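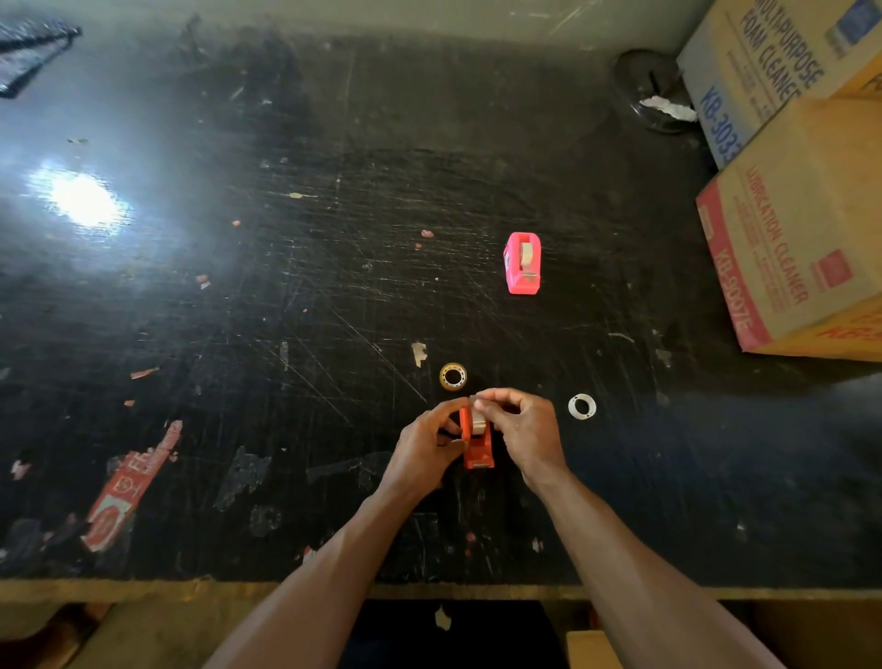

Gripper Comparison on Small Desk Items: Frequently Asked Questions

What is being compared?

Two grippers on the same arm, with the same wrist camera and the same controller. One is the Sturar two-finger parallel gripper. The other is the Ilitz, which has three fingers with soft pads. The arm is a Lykkegaard bench model and was not changed between runs.

What is the task?

Loading and handling tape dispensers. The gripper has to pick up a small dispenser, turn it so the cutter faces the near edge of the table, and hold it while a roll is put in or taken out. Loose rolls and empty cores are also picked up and set aside.

Why tape dispensers?

They are cheap, light and awkward. The body is small, the roll can turn inside it, and there is a metal cutter at one end that a soft pad should stay away from. A gripper that does well on blocks and cups can do badly on these.

How does a person hold one?

With both hands, for the most part. The left hand steadies one side of the red-orange dispenser, thumb low against the body and index finger at the far end. The right thumb and index finger pinch near the top. We use this hold as the reference when we write the two-arm version of the task. With a single arm, a small table clamp stands in for the left hand.

Did you try suction?

Briefly. A suction cup needs a flat, clean patch, and a small dispenser doesn't offer much of one. We dropped it and have no numbers worth publishing.

How many attempts does each gripper get?

30 per object. An attempt counts as a success if the object is lifted, turned and held for 2 seconds without slipping. A drop ends the attempt. So does any contact between a finger pad and the cutter.

Which gripper did better?

It depends on the object. On the standing dispensers the Sturar was ahead. Its fingers are narrow and close straight, so it can take the body by the sides without pushing it over. The Ilitz tended to tip the dispenser before the third finger arrived.

On empty cores the Ilitz was clearly better. It can close around the outside, and a core that sits at a tilt is pulled level as the fingers come in. The Sturar failed 13 of its attempts on the white core, nearly all of them when the core was tilted.

On a roll lying flat, both were poor. There is very little height to grip, and the Sturar fingertips often touched the table first. Opening the fingers inside the ring works if the roll has an open center wide enough for the tips.

Do the scratches and scraps on the table matter?

They matter to the camera more than to the grippers. The black top is scratched and dusty, and there are torn bits of wrapper and clear film stuck to it. Reddish scraps near a pink or red-orange dispenser can be picked up by a detector that leans heavily on color. We don't wipe the table between runs. If you want to match our results, don't test on a spotless one.

What about glare?

A glossy or dark tabletop under a strong light gives a white patch where the camera sees nothing useful. On our table it falls on the left side. Objects placed inside the patch are left out of the gripper scores and logged separately as vision failures. A lower exposure setting helped some, but then the dark objects toward the back became hard to separate from the table.

Can the system find clear tape and film?

Not reliably. Depth readings on clear film are close to useless with our camera. The system can usually find a roll inside its dispenser, mostly by finding the dispenser first. Loose pieces of film are ignored.

Are the cardboard boxes part of the test?

No. The two cleaner boxes at the right side of the table, one marked "MULTI-PURPOSE FOAM CLEANER" and the other "LUBRICATION CLEANER", are treated as obstacles. The planner has to keep the wrist clear of them. The Ilitz is wider across the knuckles, so it has fewer ways to reach the pink dispenser on that side.

Which controller did you use?

The Fondar controller, with force limits left at the default for the first half of the attempts and lowered for the second half. Lower force reduced tipping with the Ilitz. It made no difference we could measure with the Sturar.

How long do the finger pads last?

We change the Ilitz pads after 2000 closes. By then they have picked up enough adhesive to hold on to a light core after the fingers open, and the release starts to fail. The Sturar pads are harder and can be wiped with a cloth and reused.

Can I send in an object to be tested?

Yes, if it fits in one hand and weighs less than a full roll of packing tape. Please send two of the same item. We don't return them.

Will you test a two-arm setup?

The second Lykkegaard arm is on order. The first task will be the hold described above, with a Sturar on each arm. Results will be added to this page as they come in, starting with the dispensers.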